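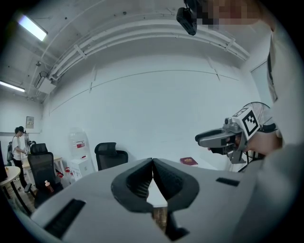

Search this blog

Search

Gripper build, part whatever

Quick one, it's nearly midnight and I want this down before I forget which spring went where.

So the pair is together. Both handhelds close, both open again, mostly. Mine still has a dead spot right at the end of the squeeze - you pull and for a hair of travel nothing happens. Wichai's doesn't. Same printed parts, same screws. Annoying.

Wichai Boonchu has been doing the fingers, I've been doing housings and wiring. The housing is on version 7 now. Version 6 cracked at the slot when I tightened it, my own fault, walls too thin. Printed the new one slower and at 235 degrees and the layers hold much better. Light gray because thats the spool we had.

Rubber pads. Spent most of March on these. First lot came from Holetix and were too slick, anything smooth just slid out. Ended up cutting ribs into the inner face and it grips now. A pen, a cup, a folded sock. Not a coin, not yet.

Marker plate next. Tape is NOT good enough, learned that one already, the marker lifts at a corner and the tracking goes wandering off. Screw the plate down. Small washers.

Tracking itself: fine close up, jumpy across the room. Logged 900 frames last night and lost the marker in 20 of them, nearly all when I turned my wrist over fast. Could be exposure. Could be the ceiling lights, they're long tubes and very bright in there. Want to try a matte print of the marker before I start blaming software.

The arm end of it is still called Pap and still lives in a box at Merncombe. No point unpacking it until the handhelds give clean data.

To do
- shim the trigger on mine
- matte markers, two sizes
- shorter cable, the curent one snags on my sleeve
- ask Nakier about the bearings again - third email

More when the shim is in.

Contact | Copyright, all posts | Back to top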